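ホーム　サービス　端末を探す　会社について　お問い合わせ

Gornenについて

Gornen(ゴルネン)は、中古のスマートフォンを点検し、修理し、もう一度使える状態にして販売する会社です。本社と工房はチェコのブルノにあります。日本語の窓口は、このページを書いている私、ロマナ・スカーラ(Romana Skála)が担当しております。私の母語は日本語ではありませんので、少しかたい表現や、不自然な表現があるかもしれません。わかりにくいところがありましたら、どうぞ遠慮なくお知らせください。読み直して、直します。

私たちが扱うのは、発売から二年以上たったスマートフォンだけです。新品は販売しておりません。会社で使われていた端末、家族の中で使われなくなった端末、通信会社から返却された端末などを買い取り、工房で一台ずつ調べます。直せるものは直し、直せないものは部品として使います。部品としても使えないものは、資格のある処理業者に渡します。

現在、社員は32人です。そのうち多くの者が工房で働いています。事務所は小さく、会議をするときは、だいたい昼食に使う部屋を借ります。コーヒーの機械の音が大きいので、電話でお話しするときにご迷惑をおかけすることがあります。

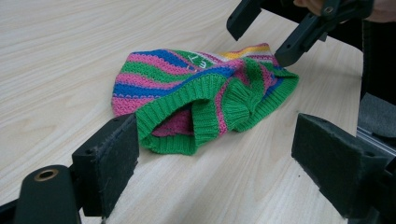

会社の始まり

Gornenは、はじめから今の名前だったわけではありません。最初は「Vondráček」という修理店でした。駅から坂を上がったところにある細長い店で、時計の電池交換と、携帯電話の修理と、合いかぎの作製を同じ窓口で受けていました。創業者のヴィレーム・バラーシュ(Vilém Baláž)は、この店で修理を習いました。店の看板は今も工房の廊下に掛けてあります。「V」の文字の塗料がほとんど落ちていますが、塗り直す予定はありません。

バラーシュが店を引き継いだころ、持ち込まれる故障でいちばん多かったのは、画面の割れでした。次が電池の劣化、その次が充電口の不良です。この順番は、今もほとんど変わっておりません。ただ、当時は画面の交換に使う部品の品質がばらばらで、同じ型番を注文しても、届くたびに明るさが違いました。修理をしたのに、お客さまから「前より青い」と言われることがよくあったそうです。

そこでバラーシュは、部品を買う前に自分で測ることにしました。仕入れ先に見本を送ってもらい、合格したものだけを注文する方法です。とても時間がかかりました。仕入れ先の中には、面倒だと言って取引をやめたところもあります。残った仕入れ先とは、今も取引が続いています。

修理だけの店から、中古端末を販売する会社になったのは、ある二月のことです。近くの学校が、教員用に使っていた携帯電話をまとめて手放すことになり、引き取ってほしいという相談がありました。電池を替えればまだ十分に使えるものばかりでした。全部を直して店の棚に並べたところ、月末までに売れました。このとき、領収書の用紙が足りなくなって、文房具店に二回走ったという話を、バラーシュは新しい社員が入るたびにします。私も二回聞きました。

会社の名前を変えたのは、そのあとです。「Gornen」という言葉には、特別な意味がありません。読みやすく、ほかの会社が使っていない名前を探して、これに決めました。日本のお客さまから「ゴルネンですか、ゴーネンですか」というご質問をいただきますが、社内ではゴルネンと発音しております。

私たちの仕事

工房に端末が届くと、まず番号を付け、盗難や紛失の届けが出ていないかを調べます。届けが出ている端末は、作業をせずに関係機関に連絡します。

次に、データの消去を行います。前の持ち主の方が自分で初期化をしていても、もう一度行います。消去の記録は端末の番号と一緒に保存しますので、売却された方は、あとから消去証明書を請求することができます。費用はかかりません。

消去が終わった端末は、点検に進みます。点検には「Plumon(プルモン)」という自社のソフトウェアを使っています。カメラ、マイク、スピーカー、各種のセンサー、通信、画面のタッチ、充電の速さなどを、決まった順番で調べるものです。点検の項目は30あります。一つでも不合格の項目があれば、修理の担当者に回します。修理のあとは、最初の項目からやり直します。途中から再開することはできないように作ってあります。

Plumonを作り始めたころは、紙の表に丸とバツを書いていました。手袋をしたまま鉛筆を持つので字が読みにくく、「7」と「1」をまちがえる事故が何度かありました。ソフトウェアにしてからは、そのようなまちがいは減りました。ただし、においや、ボタンを押したときの感じなどは、今も人が確かめて、自分の言葉で書きます。「音量ボタンが少し眠い」と書いた担当者がいて、この表現は社内に広まりました。日本語でどのように訳せばよいのか、私はまだ決めておりません。

電池は、最大容量が基準より低いときに交換します。交換用の電池は「Zistar(ジスタル)」という名前で、私たちの仕様に合わせて作ってもらっているものです。保証する充電回数は900回です。毎日一回充電される方でも、二年以上お使いいただける計算になります。暑い車の中に置いたままにすると、どの電池でも早く弱くなりますので、その点はどうぞご注意ください。

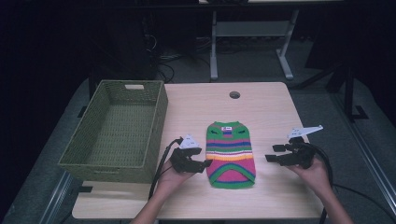
画面を交換した端末は、明るさと色を別に検査いたします。検査室の壁は灰色に塗ってあり、昼も同じ照明を使います。測定器で数値を確かめたあと、担当者が写真を表示して、自分の目でも見ます。数値が基準の中に入っていても、人の目には不自然に見えることがあるからです。難しいのは、はっきりした色がすぐ隣に並んでいる場合です。上のセーターのように、緑、青、ピンク、黄色、オレンジの帯が続く編み物を表示すると、品質のよくない画面では、ピンクとオレンジの境目が弱くなったり、緑が黄色のほうに寄ったりします。白い帯も大切で、全体が青いか黄色いかは、そこを見るといちばん早くわかります。このような違いに気がついたとき、担当者は部品のロット番号を記録し、同じロットの画面をすべて止めます。止めた画面は仕入れ先に返しますが、返送料をどちらが払うかについては、毎回長い話し合いになります。

外観の等級について

中古の端末ですので、傷がないとはお約束できません。外観は3段階の等級に分けて、商品のページに書いてあります。

等級A
30センチ離れて見たとき、傷が見えないもの。画面には傷がありません。

等級B
側面や背面に細かい傷があるもの。画面の傷は、電源を入れると見えません。

等級C
角のへこみや、はっきりした傷があるもの。使うことに問題はありません。ケースに入れて使う方には、この等級をよくおすすめしています。

どの等級でも、点検の内容は同じです。等級Cだからといって、電池やカメラの基準を下げることはありません。以前、日本のお客さまから「等級Bと書いてあったが、自分の基準ではAだと思う」というメールをいただきました。検査室で印刷して、みんなで読みました。ありがとうございました。

反対に、傷が思っていたより目立つというご意見もいただきます。傷の感じ方は人によって違いますので、等級BとCの商品には、実物の背面の写真を付けるようにいたしました。写真の準備が間に合わない商品もありますが、ご請求いただければ、あとからお送りします。

保証と返品

保証期間は、お届けの日から一年間です。落下や水ぬれによる故障は保証の対象になりませんが、修理のお見積もりは無料で行います。返品は、到着後二週間以内にご連絡ください。理由をお書きになる必要はありません。

修理は原則としてブルノの工房で行いますので、日本からお送りいただく場合は、往復の時間がかかります。急いでおられる方には、同じ機種、同じ等級の端末と交換する方法もございます。在庫があるかどうかは、日によって違います。

電池を取り外した状態で送らないでください。端末に入ったままの電池と、電池だけの荷物とでは、航空便の規則が違います。電池がふくらんでいる場合は、送らずに、まずメールでご相談ください。お住まいの地域で引き取ってもらえるところを一緒に探します。

修理の情報を公開しています

私たちは、よくある修理の手順をウェブサイトで公開しています。どなたでも無料で読むことができます。会社の中では、公開すると修理の注文が減るのではないかという心配もありました。バラーシュは「自分で直せる人は、もともと店に来ない」と言って、公開を決めました。

日本語の手順書は、まだ数が少ないです。私が訳したあと、日本で修理の経験がある方に読んでいただき、用語を直しています。たとえば、ねじの頭の形の呼び方や、接着剤のはがし方の言い方は、辞書だけではわかりませんでした。「こじる」という動詞は、この仕事で初めて覚えました。たいへん便利な言葉だと思います。

手順書にまちがいを見つけた方は、ページの下の連絡欄からお知らせください。最近では、9月11日に充電口の清掃の手順を直しました。金属の針を使わないように、という注意が、日本語版だけ抜けておりました。申し訳ございませんでした。

端末を売ってくださる方へ

個人の方からも、会社からも買い取りをしております。電源が入らない端末でも、基板や外装が使えることがありますので、捨てる前に一度ご相談ください。査定の金額は、機種、容量、状態によって決まります。箱や付属品の有無は金額に影響しません。

お送りになる前に、次のことをお願いいたします。

・必要なデータの保存
・アカウントからのサインアウト
・端末を探す機能の解除
・SIMカードの取り出し

いちばん多く忘れられるのは、SIMカードです。届いた荷物にSIMカードが残っていたときは、ご連絡したうえで、普通郵便でお返ししています。

一緒に働く方

工房では、修理の担当者を不定期に募集しています。経験がない方は、はじめに分解用の練習機で学びます。細かい作業が好きで、同じことを何度も確かめるのが苦にならない方に向いています。社内で使う言葉はチェコ語と英語です。日本語の窓口の仕事は今のところ募集しておりませんが、手順書の校正をお手伝いくださる方とは、いつでもお話ししたいと思っています。

お問い合わせ

日本語のメールには、私がお返事いたします。時差がありますので、日本の朝にいただいたメールには、日本の夕方以降にお返事することが多くなります。機種名と、端末の容量と、お困りの内容を書いていただけますと、早くお答えできます。漢字は読めますが、お名前の読み方だけは自信がありませんので、ふりがなを付けていただけますと助かります。

Gornen　日本語窓口
担当　ロマナ・スカーラ

プライバシーについて　返品の方法　修理手順書　ページの先頭へ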